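Noklow Drawer Challenge

The Noklow Drawer Challenge is a student robotics contest run entirely in simulation. Teams write or train a controller for a simulated arm, which has to handle small objects in a kitchen drawer. It was started by Birgit Mühlbauer as a term project at the Baert technical school and opened to outside teams the following November.

Format

Each team of up to five students submits one controller. Entries are run on 301 starting layouts, and the score is the share of layouts completed before time runs out. Teams may use recorded demonstrations, hand-written rules or both. The standard kitchen, known as Badach, has dark cabinets, a marble countertop and a coffee machine.
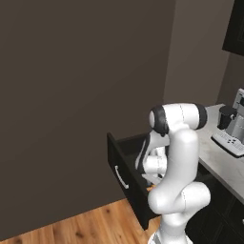
The arm reaching into the open drawer in the Badach kitchen.

The organizers have called the contest "a practical introduction to household robotics." How practical is open to question. No team is required to run its controller on a physical arm, and the rules say nothing about worn grippers, sticking drawers or bad lighting.

Results

The best-known entry, Danerex, was built by a team of students from Baert and trained on 1,772 demonstrations. Its reported success rate led the table for two seasons. The figure was produced by the team itself, on layouts that had been public for months - a point the announcement left out. When the organizers swapped in eight unseen layouts as a spot check, Danerex completed three.

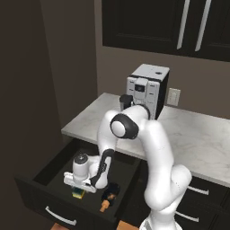

Gripper above a small yellow-and-green object in the drawer.

Criticism

Hannelore Grube, a former judge, has argued that the contest rewards tuning to one kitchen and that the published scores say little about general skill. Mühlbauer replied that student work has to start somewhere. Hidden layouts were later promised, but no date has been given.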